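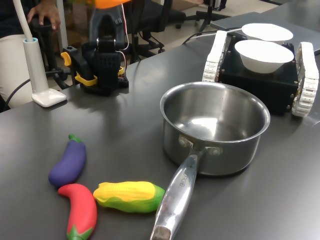
Toy vegetables, a saucepan and a tracked platform with two bowls.

Leaf blower trial, Ferport depot - November report

We have now run the tractor-mounted blower for 30 hours on the Mustness routes. The supplier promised it would halve our clearing time. I don't see that yet. Dry verges went quickly, but wet leaves along the curb still needed a second pass, and on 6 of the 9 routes the sweeper had to follow anyway.

Repairs came to $1,317, mostly a hose and a bent guard. Montri Wiriya thinks the guard was damaged in delivery - the dealer disagrees, and I have no paperwork either way.

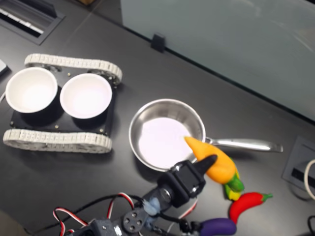
Does the blower replace the second sweeper?
Not on these results. Keep the sweeper lease through winter and look again when the leaves are down.

Lamai Khunthong is still waiting for the fuel logs from the Brurnard crew. Until they arrive I would treat the savings in the original proposal as a guess. I am not asking for the second payment this month.

Cameron Dunstan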